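Can arms do PC teardown and rebuild yet, or are we still at demo stage?
Bench Automation > General

torque_spec
Posted in June, 9:14 PM
Splitting this off from the dishwasher-loading thread. My claim there was that desktop repair is closer to ready than any kitchen chore. The parts are rigid, the screw positions are published, and the order of operations doesn't change. A plate can be anywhere in a sink. A CPU socket is where the board drawing says it is.

Setup for reference, Dell tower on its side, cover off:

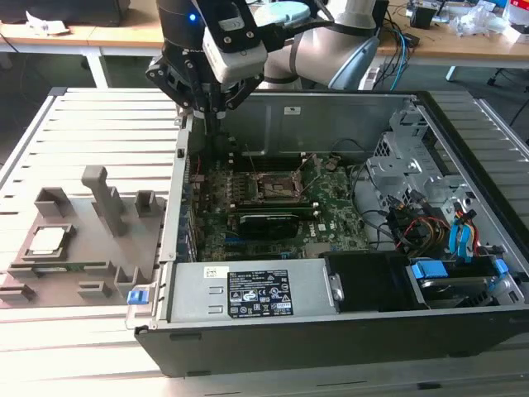 CPU in the tray, socket open, gripper over the case.

Task is CPU from fixture to socket. Controller is an Orkley, planner is Trinora with default settings.

millrun
Posted 9:40 PM
Your fixture is doing most of the work. Somebody designed that tray, printed it, bolted down a coordinate frame and put the part in a square holder. Take the tray away and put the CPU in a plastic clamshell like a customer would hand it over. What's left of the claim?

torque_spec
Posted 9:52 PM
Every shop-floor process uses fixtures. Nobody says a CNC mill can't cut metal because it needs a vise.

millrun
Posted 10:03 PM
The thread title says chores. A mill doesn't claim to do chores.

ledger_of_shims
Posted 10:31 PM
I ran a similar cell at Pildale for a refurb contract. 31 placements before the first bent pin, and that one board cost more than the labor we saved that day. Position was never the problem. Seating force was. Without a wrist force sensor you find out at POST.

Cables are the other half. Look at the loops running over the board toward the drive cage. Ours sagged into the approach path a little differently on every unit, and the planner treats them as if they don't exist.

kestrel_io
Posted 11:08 PM
Agree on cables, disagree on force. We got by with current limiting on the fingers and a compliant pad. Placement passed, retention lever did not. Two long fingers can set a CPU down, but hooking a lever and pushing it under the tab takes a path that those linkages don't like. We went to a Layug tool changer for that one step. 800 for the changer, another 300 for the hook.

ledger_of_shims
Posted 11:15 PM
What was cycle time with the tool change?

kestrel_io
Posted 11:21 PM
1722 seconds for cover off, CPU swap, lever down, cover on. A tech does it over coffee.

millrun
Posted 11:24 PM
So, demo stage.

torque_spec
Posted 11:37 PM
Slow is not the same as can't. It runs at night. I'll post force logs for the seating step once I get the export working. Does anyone have a lever path for LGA that doesn't need the tool change?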